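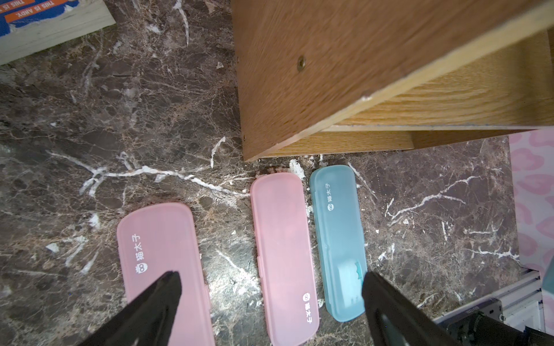
Dwynwen Rowlands writes that the last call left her unsure whether a person who travels only for family visits would be eligible, and asks that the answer be given at the top this time. It is yes. Frequency of travel is recorded on the application form but is not used to select participants.

Call for Participants: Packing and Storage of Personal Care Items

Soltance invites applications from adults who wish to take part in a home study on the way small personal care items are stored, packed and put away again. The study covers toothbrushes and their cases, combs, razors, soap containers and similar articles. It is concerned with habits in shared households, where several people may own the same type of case and must tell one from another by color, by lettering or by where it is kept.

The study is directed by Samira Matar. Household visits are coordinated by Edgardo Quiambao.

Places available

The study will enroll 20 households. A household may consist of one person or more, but at least half of the places are reserved for households of two or more adults sharing a bathroom or a washing area.

What participants will be asked to do

Participants will keep a written packing record for 6 weeks. An entry is made each time a personal care item is packed for a trip, an overnight stay, the gym or the workplace, and a second entry when the item is returned to its usual place. Entries are short and may be made on paper or by e-mail.

Each household will also receive one visit at home, arranged in advance at a time agreed with the participant. During the visit, members of the household will be asked to set out the items they would take for a short trip on a counter or table, pack them, unpack them and put them away. Participants use their own belongings and their own bags. There is no need to tidy or to buy anything before the visit.

Households that own travel toothbrush cases of matching design are particularly encouraged to apply. Cases in different colors are welcome, as are cases in a single color. Used items are accepted, but no item will be handled by study staff without the owner's permission.

Eligibility

Applicants must be 18 years of age or older and must live at the address given on the application. They must be able to keep the record in English, or have a member of the household who can do so on their behalf. Employees of Soltance and members of their households may not apply. Persons who took part in the Vunadby storage study may apply, provided that their participation ended before March.

Payment

Each household that completes the record and the visit will receive $400, paid as a single sum after the final entries are submitted. A household that withdraws after the visit will be paid in proportion to the number of weeks completed. Withdrawal is permitted at any time and no reason is required.

Privacy

Records are stored under a household number. Names and addresses are kept separately and are deleted when payment has been made. Notes from the visit will be limited to the items set out and the area in which they are packed - other rooms will not be entered.

How to apply

Applications should be sent in writing to Fanni Balogh, Participant Office, Soltance. Please state the number of adults in the household, the type of personal care items usually packed, and the times of day at which a visit would be convenient. A telephone number should be included. Photographs are not required.

Applications are reviewed in the order received. Applicants who are not offered a place may ask to remain on the list for later studies.

Contact: Participant Office, Soltance | Copyright Soltance 2023 | Back to top
Last updated: 7/23/23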